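Dredine cabinet - frequently asked questions
Last revised 10/13/12

What are the outside dimensions?
The tall version is 940 mm high and 600 mm wide. The wall version is 600 mm high and 600 mm wide. Both use the same hinges and shelves.

Is it delivered assembled?
No. It leaves our Lekudbridge store as a flat pack. Check the parts against the packing list before you begin.

Can the door be hung on either side?
Yes. Both side panels are drilled for the upper and lower hinge. Fit the top hinge first, leave its screws loose, then fit the lower one and tighten both.

The door rubs when it closes. What should I adjust?
The front screw on each hinge moves the door sideways; the rear screw moves it in and out. Make a quarter turn, close the door and check again. If it still rubs, the cabinet is probably not level.

How much clearance does the door need?
Leave 100 mm between the open door and any curtain or loose fabric. Long curtains should be clipped back or rehung - fabric caught in a hinge will mark.

Which way round does the back panel go?
Finished face inwards. Orders placed before June were supplied with the Skerkoson back, and its fixing holes do not match the current one.

Can I stick decorations to the inside?
Yes, paper shapes and light stickers are fine. Wipe the panel with a dry cloth first and keep them away from the shelf supports. To remove, warm with a hairdryer and peel slowly.

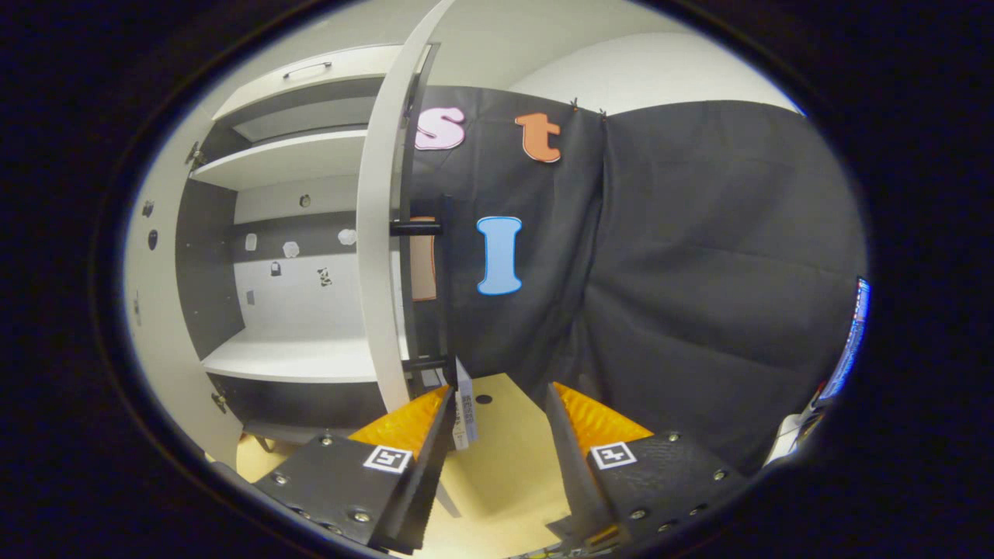

Open cabinet with flower cut-outs on the back wall, next to a dark curtain.

Do you supply cut-outs or letters?
No. The Yusof paper set is sold separately in sheets 200 mm wide.

Can I order a single replacement shelf?
Yes. Quote the cabinet width and say whether it is the middle or bottom shelf - they are not interchangeable.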